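How to enter a quota share treaty in Zustlow

Open the Treaties tab and choose New, Proportional. Enter the ceded share and the ceding commission as separate lines. Set the loss ratio cap before saving.

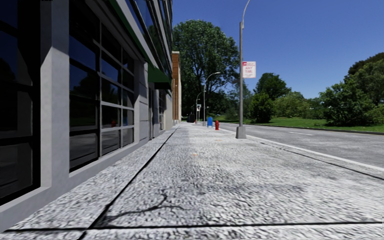
One reader asks whether the cap can be changed later. It can, by endorsement, until the March bordereau is locked.

Next, add the reinsurers. Signed lines must total 100 percent or the record stays in draft. Birnari and Haldane files import directly; Wilov files need two header rows removed.
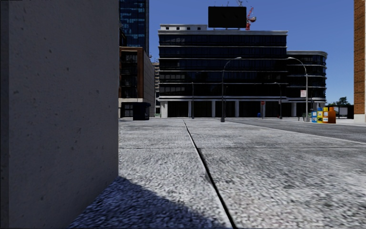 A reply from a ceding office notes that imports over 299 rows time out. Split the file and load it in two parts, then run Reconcile.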